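About Pluris

Plant health for orchards, berry farms and market gardens in the Marnholm valley 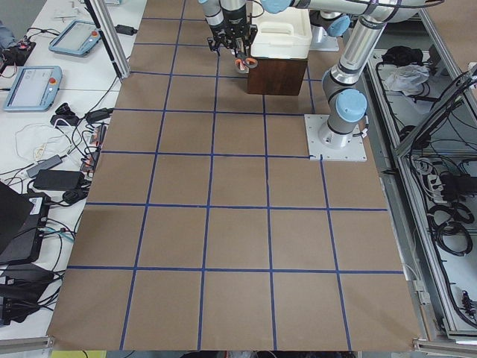

You people get more excited about leaf curl than anyone I have ever met, a grower in Reltport told us at the end of her first season with us, and she wanted to know whether we were like this all year. We are! Winter is a little slower, but then we have the dormant wood to look at, and the scale insects, and all the pruning cuts that somebody made in a hurry before the snow.

Pluris is a crop health company. We walk fields and orchards, find out what is eating, infecting or otherwise bothering the plants, and help the people who grow them decide what to do next. We work with apples, pears, cherries, raspberries, blueberries, squash, brassicas and a good deal of garlic (more garlic every year, it seems). We don't sell sprays, and we don't take a commission from anybody who does.

How we got going

We began in a rented room over the old feed store in Reltport with two microscopes, one of them good. The first job was a pear block on the south side of the valley where the blossoms had gone black almost overnight. The owner was sure it was frost. It was fire blight, and it had already run down into the older wood on the bottom rows. We spent nine days out there cutting, bagging and disinfecting loppers between every single cut, and by the end of it we knew two things. We loved this work, and the valley needed people who could get to a farm the same day the phone rang.

For the first few years we did everything by hand and on paper. Scouting sheets lived in a row of green binders, and if you wanted to know what the codling moth counts had looked like in a certain orchard three summers back, you pulled down a binder and hoped the rain hadn't gotten to it. We still have the binders. Some of the best notes we own are in there, including a page and a half on earwigs that new staff are made to read.

Then we moved to our present building on the Marnholm road, which used to be a cold store. The walls are absurdly thick and the windows are few, but it holds a steady temperature, and that's a wonderful thing if you are trying to raise lacewings.

What we do

Scouting. This is still the heart of it. A scout visits each member farm on a set schedule from bud break to harvest, weekly for tree fruit and berries, every other week for most vegetables. Scouts check traps, turn over leaves, tap branches over a tray, dig a little, and then sit down with the grower for ten minutes before they leave. We think the ten minutes matters as much as the walk. Growers know where the wet corner is and which row always leafs out late, and a scout who drives off without asking is going to miss something.

Our scouts covered 3404 acres last season. That takes in a couple of big apple operations and a very long list of small places, some of them not much more than a roadside stand and the field behind it. Everybody gets the same visit.

Diagnosis. Bring us a leaf, a root, a fruit, a jar with something crawling in it. The front counter is open to anyone, member or not, and home gardeners are as welcome as farms. We logged 1089 samples over the same season. Powdery mildew on squash was the most common answer, and the most common answer after that was "too much water," which people don't always enjoy hearing. If we can't name a problem ourselves we'll send it on to a lab that can, and we'll tell you what they charge before it goes out.

Beneficial insects. We raise lacewings and two kinds of predatory mites in the back of the building, and we release them for members who want to cut down on spraying. This started as a side project on a shelf and it has gotten completely out of hand, in the best way. If you visit in June, ask to see the lacewing eggs. Each one sits up on its own little stalk, like a pin stuck in a leaf, and we have never had a visitor who didn't lean in for a second look.

Trap lending. Members can borrow sticky cards, delta traps and lures for the season. Please bring the traps back even if they're broken, we can usually fix them. (The ones that go through a baler we can't fix, but we would still like to know.)

The Nasution Program

People ask about this one a lot, so it gets its own section. Nasution is our program for shared pest records. Farms that join agree to let their trap counts be pooled with their neighbors' counts, with the farm names taken off, and in return they get a map every week during the growing season showing what is moving and where it's headed.

Pests don't pay any attention to fences. A farm on the west ridge might see the first spotted wing drosophila ten days ahead of the berry growers down by the river, and those ten days are worth a great deal if you're deciding whether to pick early or put netting up. Before the program, that kind of news traveled by pickup truck window. It still does, and we're glad of it, but now it also lands in your inbox on Friday morning.

Some growers were nervous about joining, and we understood why. Nobody wants a buyer hearing that there are worms in their block. So the rule we settled on is a strict one: no map goes out for any area with fewer than 4 farms in it, and no count is ever tied to a name, a road or a parcel. If you leave the program, your records leave with you.

Who works here

We're a small crew. Full-time scouts, a diagnostician, two people in the insect room, an office manager who also happens to be the best beetle identifier in the building, and a handful of seasonal scouts who join us in spring. Several of us grew up on farms in the valley. Others came from much farther away and had never seen a plum curculio in person, and they have made up for it since.

Seasonal scouts train with us for three weeks before they go out alone. They learn the pests, of course, but also how to open and close other people's gates, where to park so the sprayer can get by, how to clean their boots between farms, and how to say "I don't know, let me find out." Boot cleaning is taken very seriously around here. Phytophthora travels in mud, and we would hate to be the ones who drove it up the hill. There's a brush and a tub in every truck.

We try to hire people who are curious. Experience is nice to have, but give us the person who stops on the way to the mailbox to look at galls on an oak leaf, and we can teach that person the rest.

What we think about spraying

It comes up at every open house, so we may as well put it down. We are not against it. A lot of our members spray, some of them certified organic and some not, and there are years when a well-timed spray is what saves the crop. What we don't like to see is spraying by the calendar, when nobody has been out to check whether the pest is even there. It costs money, it's hard on the mites and wasps that were doing the job for free, and the bugs that survive it are the ones you least want to have kids.

So we look first. We count, we compare the count with the threshold for that crop and that week, and we talk it over with the grower. Sometimes the answer is to spray tonight. Quite often the answer is to wait until the next visit and look again — not very dramatic advice, but we've grown fond of giving it.

Visiting and open days

The counter on the Marnholm road is open Monday through Friday, 8 until 4, and on Saturday mornings from bud break through the end of harvest. Samples should be fresh. Put leaves in a plastic bag with no added water, wrap roots in newspaper, and keep everything out of the hot car if you can. For insects, a pill bottle works beautifully. Please write down the plant, the date, and where on the plant you found the trouble. A photo of the whole tree or row helps too, as a brown leaf all by itself could mean a dozen different things.

School groups are very welcome. We can take one class at a time, and we ask for two weeks' notice in the growing season. Kids get to use the hand lenses and go on a trap walk through the small orchard behind the building, where we leave a few trees alone on purpose so there is always something to find. The aphids have never let us down.

We also run evening walks for growers at member farms, usually with somebody's pie afterward. Dates are posted at the counter and at the feed store in Reltport.

Joining

Membership runs from the first of the year and is priced by acreage and crop, so the simplest thing is to stop in or call the office and we'll work it out with you. New farms get a first walk at no charge, whether or not they sign up. Spring places for tree fruit fill up early, and we'd rather start with you before green tip than after petal fall. Vegetable growers can join at any point up to midsummer.

Page last updated 3/14/18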